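Limescale, sinks and taps. Quick version, written between other jobs, November, will tidy later.

Applies to stainless sinks and chrome taps. Brass, copper, anything with a coloured coating: stop reading, different method, vinegar can wreck it.

## What you need

- white vinegar, the cheap stuff, or citric acid powder
- kitchen roll or old cotton rags
- elastic bands, 2
- small sandwich bag
- old toothbrush
- washing up liquid
- microfibre cloth (the Finerix ones are fine, so is a cut up T-shirt)
- gloves if you've got cuts on your hands. You'll know about it otherwise

Don't bother with the pink paste everyone raves about. Good for burnt pans. Useless on scale.

**Never mix vinegar or citric acid with bleach.** Not in the sink, not in the plughole, not "just a splash". It gives off chlorine gas. If you bleached the drain last night, run the cold tap for a few minutes first and open a window.

## 1. Degrease first

Everyone skips this. Scale in a kitchen sink has a film of grease over it and the acid just sits on top. Hot water, squirt of washing up liquid, soft sponge, go over the whole bowl and the draining board. Rinse. Dry it off properly so the vinegar isn't watered down.

## 2. The bowl

Plug out. Lay kitchen roll flat over the scaly bits, sides too if they're bad. Pour vinegar over till it sticks. Leave 10 minutes. Citric acid: a tablespoon in a mug of warm water, same thing, smells less.

Peel off, wipe with the grain. Stainless has a grain, look at it under a light, you'll see teh lines. Go across it and you get a hazy patch that never quite leaves.

Still rough when you run a finger over it? Do it again. Two short goes are better than one long one. Don't leave it overnight, long soaks can dull the steel.

## 3. Tap spout

Where most of it lives. Half fill the sandwich bag with vinegar, pull it up round the end of the spout, elastic bands round the top. Second band is for when the first one pings off. Leave for half an hour, check it, leave a bit longer if needed. If the chrome is worn or flaking don't do this, just wipe with weak citric and rinse straight away.

Aerator (the little mesh bit) usually unscrews by hand. Plug IN before you do it. Wrap a rag round if you need pliers. Drop it in a cup of vinegar, scrub with the toothbrush, rinse, screw back. Note which way up the washer went. My Venlow tap has the washer above the mesh, the older Joo one in the utility had it below, no idea why.

## 4. Round the base

Fiddly. Twist a strip of kitchen roll into a rope, soak it, wind it round the bottom of the tap. 10 minutes again. Toothbrush. If there's a crust that won't shift use a wooden lolly stick, never a knife. Keep acid off marble or limestone worktops, it eats them. On laminate just wipe up as you go.

## 5. Plughole and overflow

Toothbrush round the strainer. Overflow: pour a mug of warm citric mix through it slowly, then plain water.

## 6. Rinse and dry

Rinse twice. Any acid left sitting will carry on working. Then dry with the microfibre, and I mean dry, not damp. Scale is only what's left when hard water evaporates. No puddles, no scale.

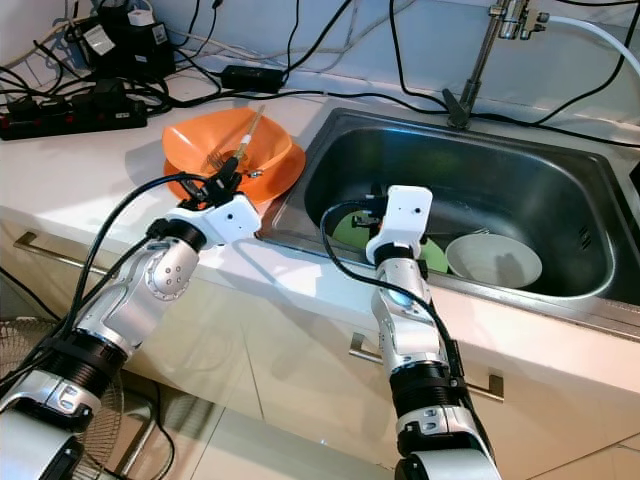 Zlatko Radulović wrote in to say the kitchen roll kept sliding down the sides of his bowl, and that thin cotton rags held much better once they were wrung out a bit first. He also reckons two goes of citric beat one of vinegar on anything more than a month old. Fair enough, have added rags to the list.

## Keeping on top of it

Wipe round with a dry cloth last thing at night. Takes seconds. Weak citric spray every week or two if your water's hard, rinse after.

Rust specks aren't scale, btw. Usually from a tin or steel wool left in the bowl. Bicarb paste, soft cloth, with the grain, rinse.

Fisimitz do a descaler, part 1057 on the bottle. I've used it when the vinegar ran out, did the job, costs more. Follow the label and don't mix it with anyhting.

Kettles next, when I get a minute. Same acid, diffrent timings.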